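Progress report to Rafia Marwat, Vorley Fund
From: Danish Chaudhry, Lodhi workshop
January 2025

Rafia, quick one as promised, the full accounts come separately.

Tabletops. 29 ordered for the reading rooms, 20 finished and wrapped. The other nine are sanded, waiting on a second coat. Slower than I told you in November, the finish was taking longer to harden with the heating off overnight. Heating is now on a timer. Cost of that is in the accounts.

Wood is the pale stuff we agreed on, and the grain has come up well. Some boards fairly plain, some with big curves in them. We've stopped trying to match them across a room, takes a whole afternoon and the librarians said they dont mind.

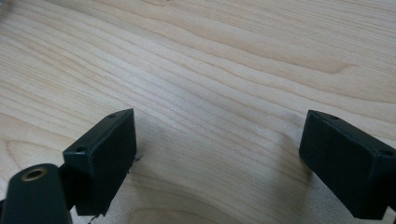 Can the tops be wiped down with ordinary spray cleaner?
A damp cloth and a drop of dish soap is what we recommend. Spray cleaners with bleach or ammonia will dull the finish over time, so please ask the cleaning crew to keep them off.

I'll put that on the care sheet too. Rurnix have asked for the same sheet for their own rooms, fine by me if fine by you.

Finish. Switched from the Dratano gloss to their matte in the first week. Gloss showed every fingerprint. Matte is easier to touch up, but it does mark if something gets dragged across it. Small scuffs we are sanding back by hand and recoating just that patch, then checking it under the side lamp. Specks in the coat get the same treatment. Anything deeper goes back to bare wood and starts over. Four tops have gone that route so far, all four now passed.
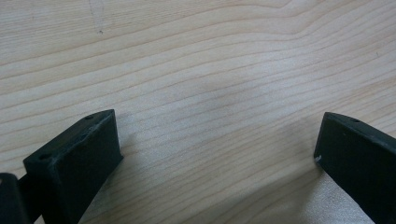

Wrapping is the other change. Blankets between tops now, face to face, no more cardboard. Cardboard was picking up grit off the floor and the grit was doing the scratching. Should of spotted that sooner.

Money. $811 left in the materials line. Enough for the second coats and the felt pads, not enough for spare tops. If you want spares I need to know before I return the leftover boards.

Still to do:
Second coat on the last nine
Felt pads, all rooms
Care sheet, draft to you for a look
Delivery slot with the Lodhi van, not booked yet

Call me on the spares, email gets buried.

Danish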